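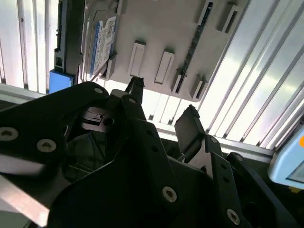
3.2 Collection and intake of discarded office computers

The Pilis collection ran through June and took in machines from six municipal offices and two schools. Each site was given a pallet and a sheet of numbered labels, and staff were asked to write down the year of purchase if they knew it. Many did not. Where the year was missing we used the date code on the power supply, which tends to run a few months ahead of the sale date.

In total 2,000 desktop machines were logged at the Yule depot. Laptops, monitors and printers were weighed in bulk and are left out of the analysis below. Each desktop was weighed whole on a platform scale with a resolution of 200 g, and the weight was entered against its label number before any part was removed.

A machine was called complete if it still held its motherboard, power supply and at least one memory module. Storage drives were not part of the test, as four of the sites pull them for data protection before release. Incomplete machines were kept in the weight totals but dropped from the reuse estimates in Section 4.
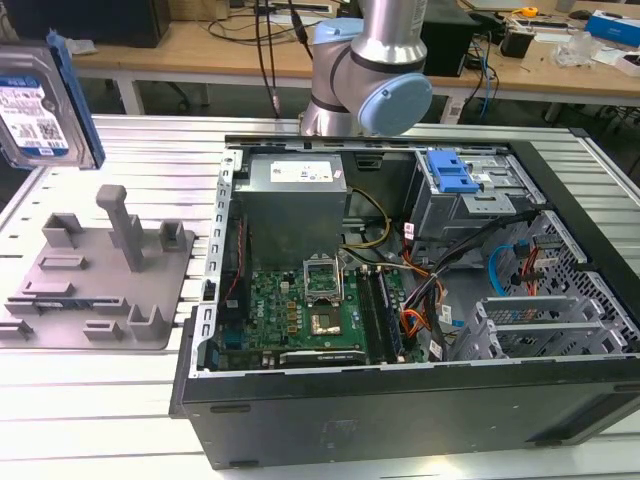 Figure 3. Desktop tower with the side panel removed, showing the power supply, the motherboard with its open CPU socket, and two memory slots, one holding a module.

Parts were sorted into three streams: direct reuse, material recovery and residual waste. Memory modules went to direct reuse if they passed a single test cycle. Power supplies were harder to place. The local buyer, Fatex, accepts them only with the original cable set, and a good share of the cables had been cut or swapped before the machines reached us. These units went to material recovery even when they worked, so our reuse figures for power supplies should be read as a lower bound.

Steel from the cases was baled and sold by weight. Circuit boards were sent to Flumell in sealed drums – the contract requires that they not be shredded first – and the recovered metal was reported back to us per drum. We therefore cannot link metal yield to the age of a single machine, only to the mix of ages in each drum.

Two sites sent a second pallet after the intake had closed. Those machines were stored and are not counted here. A check of their labels showed an age spread close to that of the main group, and we do not expect that leaving them out changes the results.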